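Chapter 11
What Happens to Tuesday?

When Sarmiento, a gear maker with 298 people on the payroll, bought its first robot arms, the managing director gave a speech. Nobody's job would change, he said, except for the better. Griet Dijkstra had sorted and checked gears there for most of her working life, and she had heard speeches before. She went back to her bench and ate her sandwich.

Her job did change. Before the arms came, she picked up each gear, looked it over, ran a thumb along the teeth and put it in one tray or another. She also noticed when a batch felt odd, told the new starters which supervisor to avoid, and knew whose turn it was to complain about the heating. Only the first part of this appeared in her job description, so only the first part was automated.
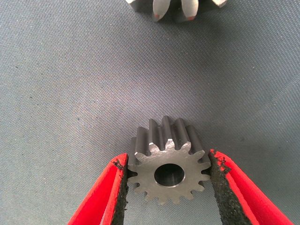
The picking up went to the machine. Griet was given a screen, a stool of the wrong height and the title of cell operator. Her pay rose a little. Her conversations, by her own account, fell a lot, as the cell had been placed at the far end of the hall, near the sockets.

Telmo Esteban, who planned the change, thought of work as a list of tasks. Many planners do, and lists are handy things - you can cross items off them. This chapter asks what gets lost between the items. We begin with the difference between a task and a job, then look at who decides which tasks a machine should have, and who gets to hear of it first (seldom the person doing them). Section 11.2 returns to Sarmiento in April, when the trays began to come back from customers and someone thought to ask Griet about her thumb.

Before reading on, write down everything you did at work or college yesterday. Then cross out whatever your manager or tutor would have put on the list.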